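Pikum pits two finger pads against each other in fridge and shelf trial
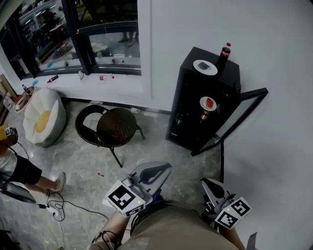

Pikum has finished the first round of a comparison between two sets of finger pads for its handheld grippers, and says the softer pair will go into general use from October. The trial took in 791 recorded attempts at ordinary household jobs, such as opening a door, lifting a plate or setting a bottle upright. Each person works with one gripper in either hand, and the position of each gripper is worked out from the black-and-white markers printed on the white cube mounted on it. Most of the jobs were set in a furnished room with a glass-doored mini fridge, a bistro chair and a window ledge with bottles lying on their sides. A plate on the fridge's upper shelf and another on top of it gave the team the same kind of object at two heights.

The pads were made by Verhoeven, which supplied a firm set and a softer one with a ribbed inner face. Both fit the same fingers and can be swapped with a small screwdriver.

Blandine Gilbert, who ran the trial, said the firm pads did well on anything with a flat side but tended to skid on the rims of plates. "You can get a plate off a shelf with either of them," she said. "With the firm ones you have to come in very level, and people stop doing that once they get tired."

Of the plate lifts, 40 were marked as failed with the firm pads and 37 with the softer ones. Gilbert said the gap was too small to mean much on its own. The bigger difference was in how long people took to line up the grip, and in how often they let go and tried again.

Bottles were a closer contest. The softer pads held a full bottle well by the neck but bent when it was picked up low down. Impi Niskanen, who looks after the hardware, said the team had tried a stiffer backing strip and would try it again with a different glue - the first one came away after a morning's use.

The fridge door caused more trouble than any single object. Several people pulled it open with the side of a finger instead of gripping the edge, and those attempts have been kept in a separate group. Tahmineh Kazemi, who is checking the recordings, said they would still be useful, but not for comparing pads.

Tracking was also looked at. When two people work close together, the markers on one person's gripper can turn up in the view of the other's camera. Kazemi said the software now ignores any marker that does not belong to the wearer's own pair, and that the change has cut down the number of recordings that have to be fixed by hand.

Not everyone is ready to drop the firm pads. Catalina Espinoza, who has used both sets on drawers and cupboard handles, said she would keep a firm pair to hand. "For a thin metal handle I'd pick them every time," she said. "The soft ones fold round it and then you can't feel where you are."

A second round will cover cutlery, cloths and small jars. Pikum plans to run it with the softer pads on the left gripper and the firm ones on the right, then the other way round. Verhoeven is to send a third set, with a thicker edge, before that work begins.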